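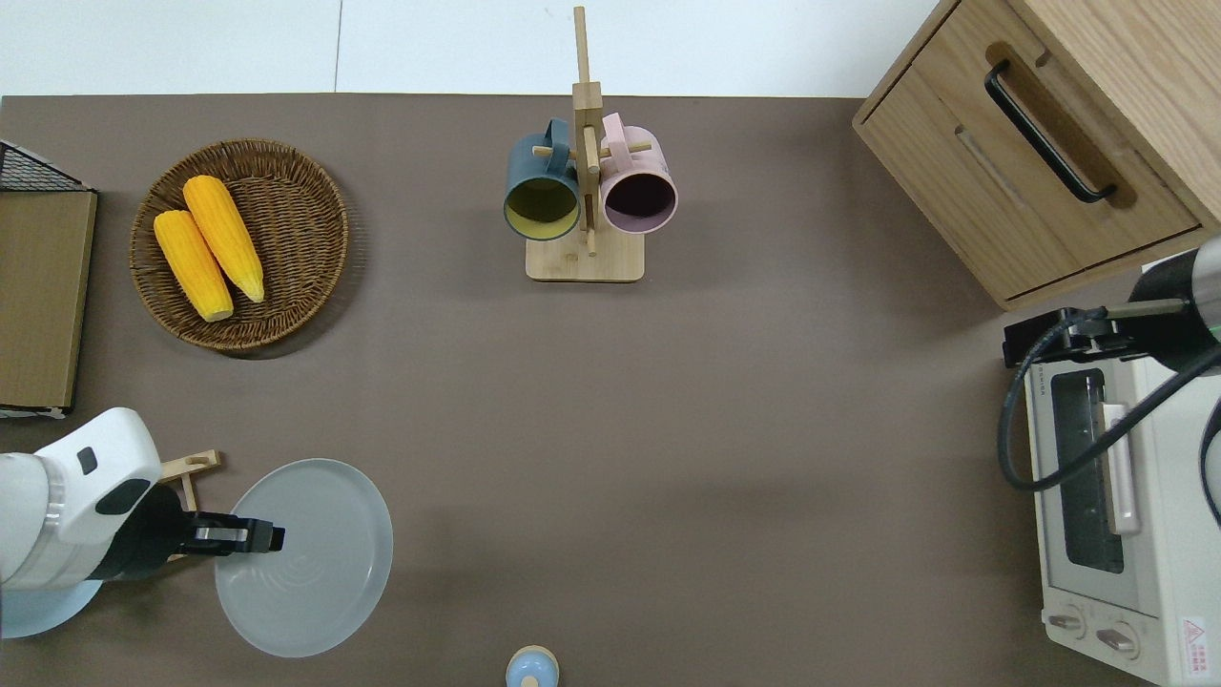
Re: Shared kitchen at Doltgate - arrangement of the long table

From: Ryota Sasaki
To: Doltgate residents' list
Date: 22 February 2025

Dear all,

Thank you to those who replied to the notice on the shared kitchen. Wálter Huanca's message is quoted below so that my answers can be read against it.

> From: Wálter Huanca
> I should be grateful for clarification on three matters.
> First, are we to put mugs back on the stand or in the cupboard?
> Second, may fresh food be left out on the table? The notice
> from October said that it might not.
> Third, the toaster oven. On the Clillau side we were told it
> would be moved to the far counter, and it has not been.

On the first matter, mugs in daily use should be hung by their handles on the wooden mug tree. The teal-grey mug and the pale pink one may stay there. Other mugs should go in the cupboard, as the pegs are short and a full stand tips easily.

On the second, the October wording was too strict and is withdrawn. Vegetables and fruit that keep well at room temperature may be left in the round wicker basket, as with the two ears of corn at present. Anything cut, cooked or opened must go in the refrigerator with a name on it. Food left in the basket for longer than 5 days will be removed. I would ask that the basket be used for food only - keys and post have been found in it.

On the third, the toaster oven will remain on the table for the time being, next to the light wooden cabinet. The socket at the far counter has yet to be tested, and the electrician from Sultent cannot attend before next month. Please read the warning label on the front panel before using it, and leave the door open for around 20 minutes afterwards.

Plates should be washed and put away the same evening. Containers with lids may stay on the table overnight, provided the lid is on.

The Cusi group has the kitchen from 13.00 on Monday and has asked that the table be wiped down beforehand.

Further comments may be sent to the list in the usual way.

Yours sincerely,
Ryota Sasaki
House Secretary, Doltgate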